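현관 신발 정리 프로젝트 결과 보고서
생활공간디자인 수업 / 2023년 5월

우리 조가 고른 주제는 현관입니다. 처음에는 옷장이나 책상을 하자는 의견이 많았는데, 막상 신발을 한 번 다 꺼내 보니 이쪽이 훨씬 재미있었어요! 기숙사 Hedside 동의 현관은 폭이 좁아서 신발이 조금만 흩어져도 문 앞이 꽉 막힙니다. 여섯 명이 같이 쓰는 곳이라 더 그렇고요.

목표는 두 가지였습니다. 나가는 사람이 허리를 오래 굽히지 않고 자기 신발을 찾을 것, 그리고 바닥 청소가 쉬울 것. 예산은 따로 없어서 있는 물건만 쓰기로 했고, 수납 바구니 하나만 2000원을 주고 샀습니다.

가장 오래 이야기한 부분은 슬리퍼였습니다. 매일 신는 슬리퍼까지 선반에 올리면 보기에는 깔끔한데, 하루만 지나도 다시 바닥에 내려와 있거든요. 그래서 자주 신는 것은 바닥에 켤레끼리 나란히 두고, 가끔 신는 것만 선반으로 보내기로 정했습니다. 교환학생 Baldur Hjaltadóttir가 뒤꿈치를 문 쪽으로 맞추자고 제안했는데, 해 보니 발을 넣기가 정말 편했습니다.

선반은 스테인리스 봉으로 된 것을 그대로 썼습니다. 봉 사이로 흙이 떨어지니 아래만 쓸면 됩니다. 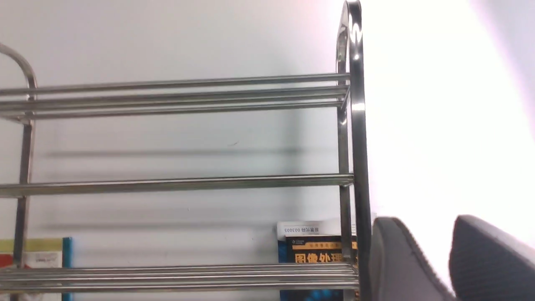 선반 맨 아래 칸에는 책 두 권
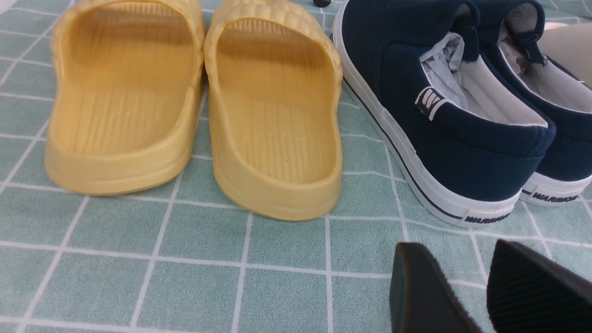

노란 슬리퍼와 남색 캔버스 운동화 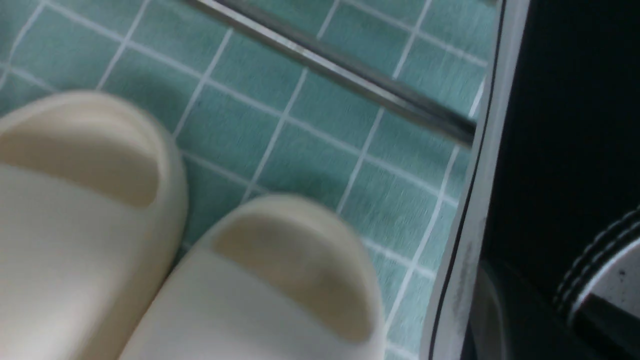

규칙을 정한 뒤 16일 동안 지켜봤습니다. 첫 주에는 저녁마다 다시 줄을 맞춰야 했지만, 둘째 주부터는 손댈 일이 확 줄어서 다들 신이 났습니다. 아쉬운 점은 부츠 자리입니다. 선반 칸 높이가 240mm라서 목이 긴 신발은 눕혀야 했고, 그러면 두 켤레 자리를 차지합니다. 11월에 겨울 신발이 나오기 전에 칸 높이를 바꾸는 방법을 더 시험해 볼 생각이고, 우산 자리도 그때 같이 정하려고 합니다.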